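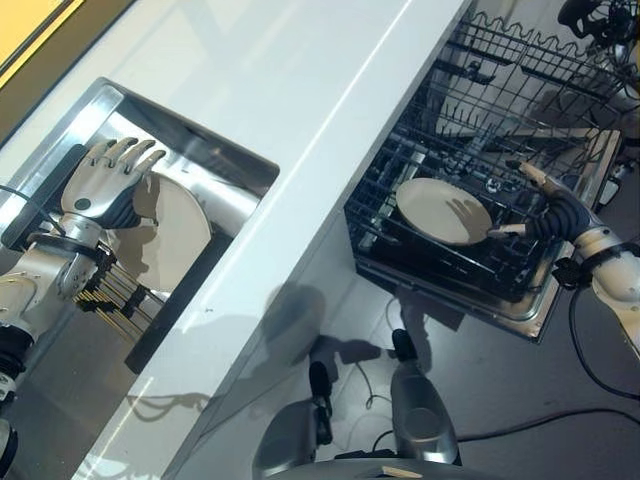 Plate on edge in the steel well and open dishwasher rack, show kitchen, Tanholm.

Visit report: Tando kitchen works, Tanholm

The Tando plant at Tanholm opens its doors once a year, in August. The site makes countertops and sink units and fits them out with dishwashers bought in from Strand. The tour takes in the casting hall, the metal shop, the test room and the show kitchen, in that order, and lasts a little over two hours including the walk between buildings.

The casting hall was not running. Countertops are poured in one length and trimmed later, and a white one was on the trimming bench with its front edge still masked. The raised front edge is part of the pour. According to the guide, it keeps spills off the cabinet doors, and it also stiffens the long spans. Finish is a matter of choice at order; gloss costs the same as matte and shows water marks sooner.

In the metal shop the sink wells are pressed, welded and polished. There were 7 presses, two of them under repair. The rim is polished last, after the well has been checked against a gauge block. Rejected wells are stacked outside by the loading door. Most of those I looked at had a scratch on an inner wall, and a few had a rim that did not lie flat.

The test room has the dishwashers. Hinges are opened and closed 2,000 times under load before a new model is accepted, and a counter on the wall read 2,267 for the unit on the stand, which had been left on after passing. The noise made conversation difficult. A data sheet was available at the door, but the copies had run out by the time our group got there.

The show kitchen was the part I had come for. It has a long white gloss countertop with a rectangular stainless-steel well let into it, and the dishwasher is set below the front edge. A plate can be stood on edge in the well, and a row of thin wooden dowels with dark tips projects at an angle in the lower part. Tando sells the dowels as the Jasska insert. They are replaced singly, with a quarter turn.

The dishwasher rack is dark grey coated wire with rows of tines and a wavy rim along the far side. The cream-white plates in use were the round kind, and one was lying flat in the rack with a slight tilt. For washing, the maker's sheet calls for plates to stand between the tines, facing the spray. A plate laid flat covers several rows and shields whatever is above it.

I asked about the distance between well and rack. The layout puts the dishwasher directly in front of the countertop, so that a plate travels down and forward with no step to the side. With the door down, however, the cabinet under the well cannot be reached. The next layout moves the bin to a drawer on the other side.

Entry was free. Parking is behind the metal shop and holds up to 40 cars. Safety shoes are lent at the gate in whole sizes only. The canteen closes at 2 p.m., before the last tour comes out.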